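Tuststead Gripper Bench, simulated kitchen and dining scenes

Version dated 17 July 2025. Single seat 500, lab license 3,338, from Pravico.

Gripper vendors love a demo reel. Hudec's page promises its finger design handles "everyday items" and leaves it there. Everyday how? The Bench puts an arm model and a gripper model of your choice in front of household clutter and logs 500 attempts per pairing, misses included. We sell it, and we still wouldn't buy a gripper on a simulator score alone — contact physics flatters everybody.

What you get: the scenes, the attempt logger, and the Tunthorpe camera pack with fixed and wrist views. Textures are plain. If your vision model needs pretty walls, look elsewhere.

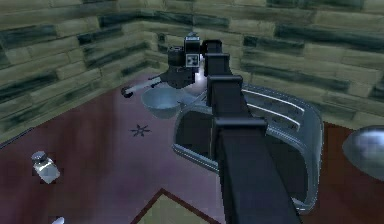
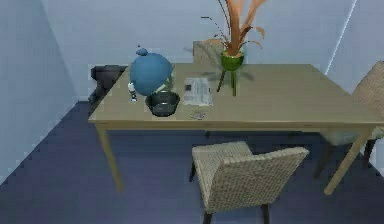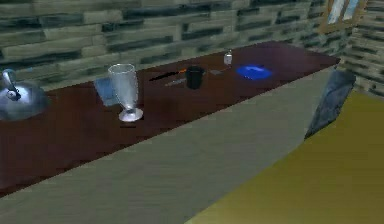 Simulated views from the Bench.

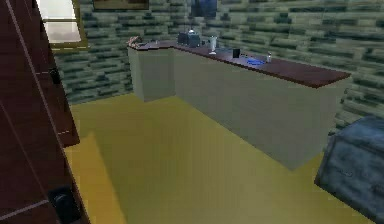 Upgrading from the June build costs 1,933 on a lab license. Old logs load, but don't compare old scores with new ones — the friction defaults changed. Real hardware drivers are not included.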